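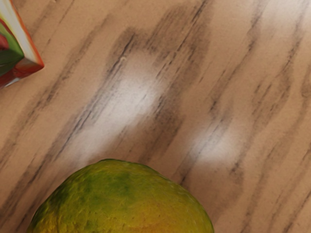
I went to the Lutell open day because my sister-in-law had a spare ticket and I had a spare afternoon, and because the flyer promised sandwiches. The flyer was telling the truth about the sandwiches. It was less clear about the parking, which was on the far side of the Baysal warehouse, across a field that had seen a lot of rain.

The first thing to know is that most of the demonstrations were simulated. I had pictured sparks, maybe a car door being swung around. What we got was a room with folding chairs, a very large screen, and a woman named Agathe Moulin who runs the tabletop program and who started by asking how many of us had ever put away groceries. All hands went up. "Then you're all ahead of it," she said, and sat down at the keyboard.

The program is called Tilska. As far as I could follow, a robot that exists only in software practices picking things up and putting them somewhere else, over and over, until it gets good enough that somebody trusts it with a real arm and real fruit. They don't start with the real thing for the reason you'd guess. A retired dentist next to me asked how many mangoes they'd saved this way, and Agathe took the question more seriously than I think he meant it. The answer had to do with how the tasks are scored.

They had 1,305 practice runs in the batch she was showing us, and in 995 of them the object ended up where it was supposed to. I did the arithmetic on my sandwich napkin and decided that if I dropped things at that rate I'd be asked to stay out of the kitchen. Agathe seemed pleased with it. The number last May was apparently so bad that she wouldn't say it out loud, though a young man at the back offered to, and got a look.

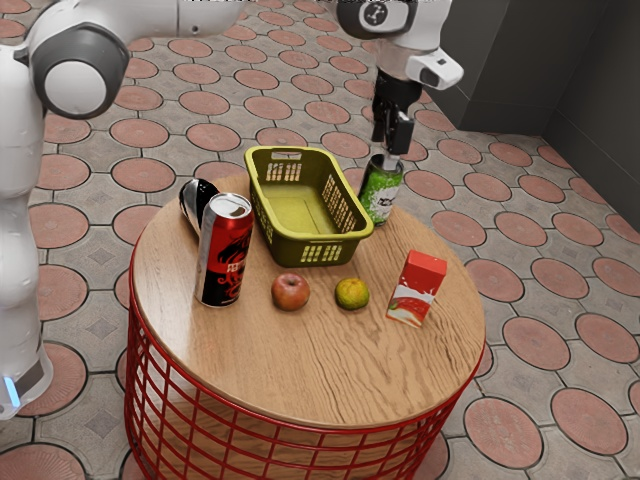
I'm a slow packer myself, the kind who holds up the checkout line wondering whether eggs go on top of bread or the other way around, so I had some sympathy for the machine. It takes its time too. Everything is approached from above, with a lot of small corrections, like somebody parking a borrowed truck. When Agathe paused the playback it had a green can pinched between two black fingers, right beside a basket with nothing in it, and the whole room leaned forward as if we could help. The dentist muttered "left, left." There was also a red can with a dragon down the side that I'd have gone for first, being closer to the edge and better looking, but it's not my robot.

The table, I should say, was nicer than mine. Wooden top, red wire base, patterned tile floor under it. I asked whether somebody had sat down and chosen the tile and was told yes, and that they change it. They change the lighting too, and the tabletops, so the software doesn't get attached to one kitchen. My mother could have used some of that training.

Then came questions. A man from Poritz wanted to know about cycle times and kept wanting to know about them for 18 minutes. A little girl asked if the robot knew what an apple was. Agathe said it knew where an apple was, and the girl thought about that and said that was different. I'd have hired her on the spot — there was a sign-up sheet for summer work by the coffee, but I believe you have to be old enough to drive.

After that we were let loose on a pair of joysticks and allowed to try it ourselves. You got 5 tries each. I won't go into my results except to say that a lemon rolled off the table on my second go and kept falling for as long as I watched, there being no kitchen floor in the training level. The dentist got four in the bin. Steady hands, I suppose, and a lifetime of working in small spaces.

I came home with a tote bag, a pen, and mud up to the ankle. I put the groceries away that evening with unusual care and got everything in on the first try, apart from the yogurt. The next open day is supposed to have the real arm in it, if they can get it through the door. I've already asked about the sandwiches.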